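Doder two-arm cell — open day edition

The Doder is a bench cell with two arms, and Jinier would like you to know that it stacks blocks. It also does other things, which is how we justify the price, but visitors to our open day at the Kultville showroom on 24th July came for the blocks and they got blocks.

What's on the bench: two arms, each with a parallel gripper and a pair of orange fingertips. The fingertips pull off and push on, and they are sold in bags of 20 because you will lose them under things. The wood top is standard. The square of black tape is not a part and you can't order it, although two people have tried.

The job on the day was red, then yellow, then green, inside the square.
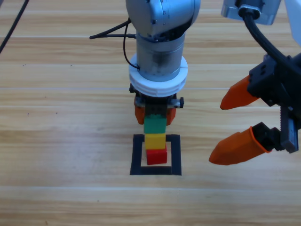
Order codes are simple enough. Part 3711 is the cell with one arm, part 3870 is the cell with two, and most buyers start with the first and phone us in November about the second. Upgrading later means a new base plate and half a day of your life. Allow 30 minutes for the first setup if you read the manual, longer if you have an engineer present.

Programming is done by hand or on the screen. By hand means you take hold of the wrist, move it where you want it and press a button. On the screen means you type in positions and find out what you forgot. Both methods were open to visitors, and the line for the first one was a good deal longer.

The gripper opens wide enough for most small parts, and the fingers taper so they can get in beside a neighbor without knocking it over. We say "most" after a visitor brought along a jar of olives. Please ask before you feed it lunch.

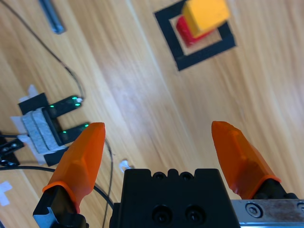
Tveit wrote to us after the visit to ask whether the cell could be run by someone who had never touched one, because their night shift would be doing exactly that, and added that the talk had been too long and the coffee too weak. Yes to the first question — a morning's training is included with either part number. The talk has been cut. The coffee is under review.

Demo cells can be booked for a day at your own site. You supply a level floor, a power outlet and your own parts.

Related items
Doder fingertips, orange, bag of 20
Doder base plate, two-arm
Doder spare cable set
Jinier bench top, wood
Book a demo day
Kultville showroom: hours and parking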